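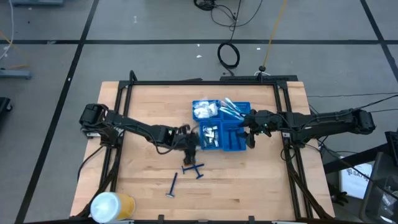

Tabletop with the blue four-compartment tray.

Thread: Favden live set, levels and low end

plosten_fan
Got the Favden download of the Ilovach show. Kick drum is buried from track three onward. The first two songs are fine. Is this the room or the mix?

sayegh_tapes
Room. The hall holds 700 and has a bare back wall. I stood by the desk and the low end piled up the moment the second guitar came in.

hum29
I disagree. A room problem would show on the opener too. Put a narrow cut on the bass at 400 Hz and the kick comes back. Somebody pushed the bass channel between songs and left it there.

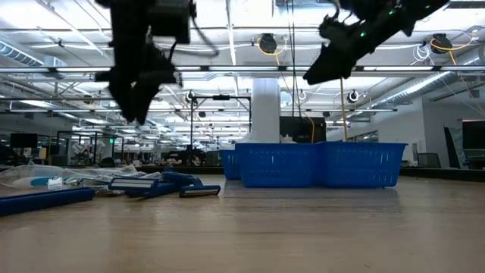 Razors at the left side of the table.

plosten_fan
Tried the cut. Better on track four, no change on the long one at 11 minutes. The vocal gets thin with it.

sayegh_tapes
The vocal goes thin because you're filtering a finished stereo file. You can't reach the bass alone. The Plosten date on the same tour has the same mud in the same songs, and that was a different engineer.

hum29
Same songs, same bass tuning. They drop a whole step after the second number. That supports a level issue at the source, not the hall.

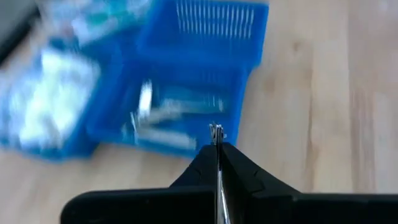
lowshelf
The drop tuning is right, but the kick mic also changed on that tour. Compare the September shows with the earlier ones before blaming the bass player.

hum29
Do you have a lossless copy of an earlier one? Mine are all compressed.

lowshelf
Two. Will upload tonight.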